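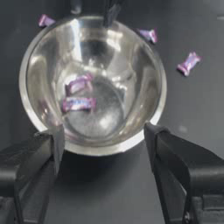 Steel bowl on the bench, five sweets in purple wrappers, two of them inside it.

October, a bit after four. Rinse trials on the madder batch, carried on from the last entry.

Right, so the alum seems to have been the problem all along, or at least most of it. I re-weighed the mordant for the Lei wool and I'd been using the old spoon measure, which comes out well short now that we buy the finer powder. No wonder the last skeins looked like weak tea! I've thrown the spoon in the drawer with the dead thermometers and from now on it's scales only, please.

Today's lot: 100 g of the Lei two-ply, scoured overnight, mordanted properly this time, then into the madder at 42 degrees and held there while I pottered about. I wanted to creep up to sixty but the Trunik ring can't do anything gently (it sulks and then leaps) and past seventy you get brown, so I left it low and gave it longer. Lovely brick red coming through by lunch. A bit blotchy at the tie ends, my own fault, I'd knotted them too tight again.

Second pot was the Panport linen, also 100 g, same liquor topped up with tap water. Pale. Very pale. A sort of apricot, quite pretty if you like that, but miles off what the Ramthorpe people asked for. Linen wants tannin first and I knew that, I just hoped I could skip a day. I can't skip a day.

Rinse water ran pink for ages on both. I lost count of the changes, so whoever does the next lot, write them down as you go. The wool was almost clear after 27 minutes in the trough, the linen was still letting go of colour when I gave up and hung it.

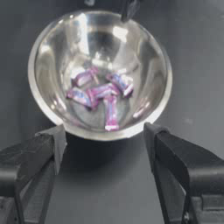
Same sort of bowl, five small wrapped bars in it, purple and pink.

To do before the next batch:
Oak gall soak for the linen, overnight, lid on.
Chalk in the madder pot, a pinch, our water's gone soft since the pipe work.
Looser ties!! Figure of eight, the way it says on the wall.
Order more alum and put the new weight on the label.
Snip a bit of today's wool for the window test and keep the other half in the dark drawer.

I've saved the spent madder in the lidded bucket by the sink. There's still a coral in it I think, maybe a peach, so don't tip it out. Trunik ring is off at the wall.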